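4.2 Comped rooms and the length of play

Casinos rarely give away a room out of kindness. At the Tirunon, hosts handed out 1,732 free nights over the study period, mostly to guests whose losses would have paid for the suite.
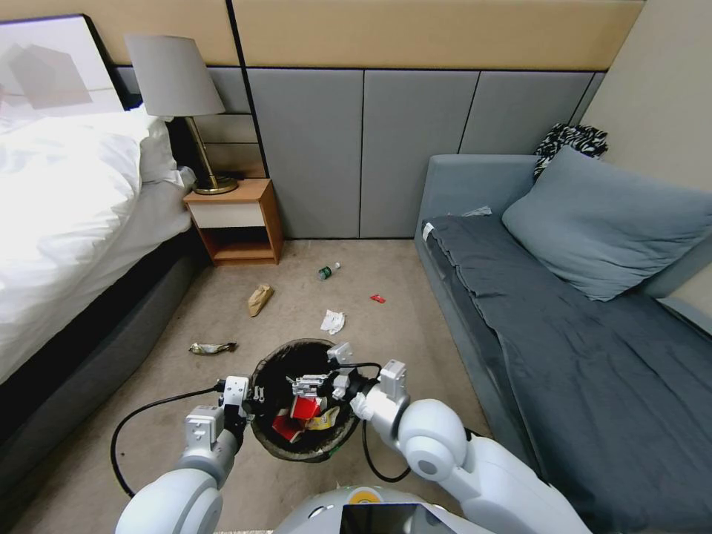
Do free nights keep people at the tables longer? They add about 30 minutes per visit, nearly all of it after midnight, when judgement is not at its best.

The Gotard, which stopped comping in July, saw no such bump. Its managers put this down to the weather.
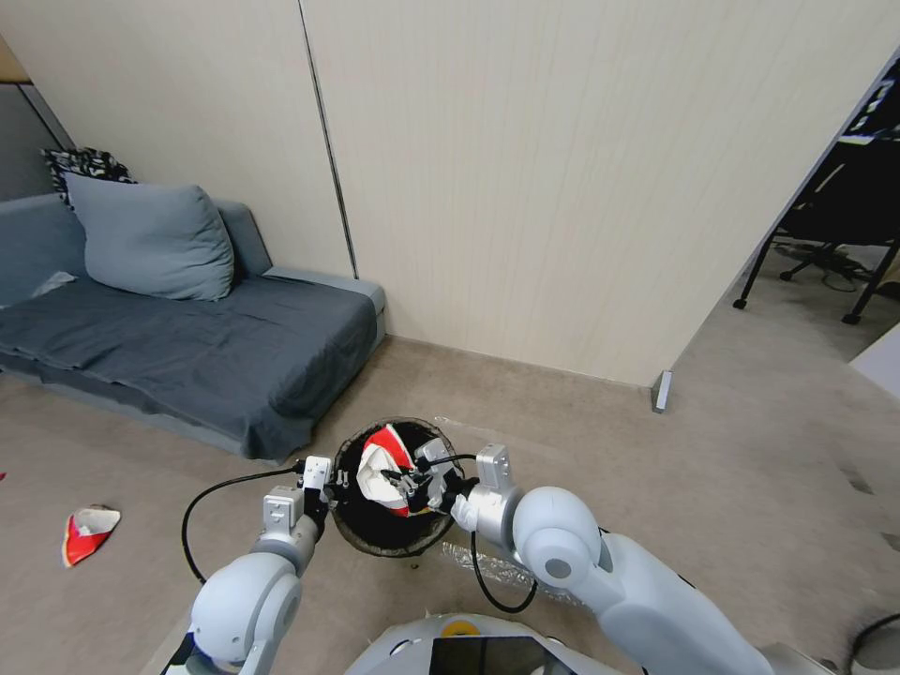

They also blamed the car park, though the 29 hosts we interviewed never brought it up. Chisholm's earlier work at the Briem found much the same – good excuses, poor records.

Hosts value a comp at the full room rate, while guests value it at whatever they would have paid, often far less. The gap is widest for plain rooms. A thick white duvet and an abstract print over the bed, as in Figure 3, will be booked in the ledger as luxury and remembered by the guest as somewhere to sleep.

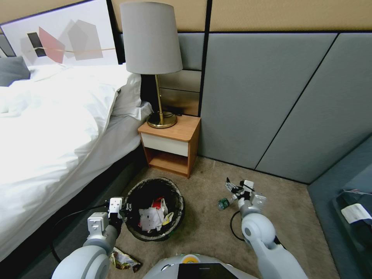 Loyalty tiers complicate the sums further. The Enano scheme ranks guests by money staked, so a careful player can climb it slowly and a reckless one by supper. Neither group could tell us what the tiers were for. Room quality hardly entered into it: a small wooden nightstand beside the bed, as in Figure 3, serves both alike.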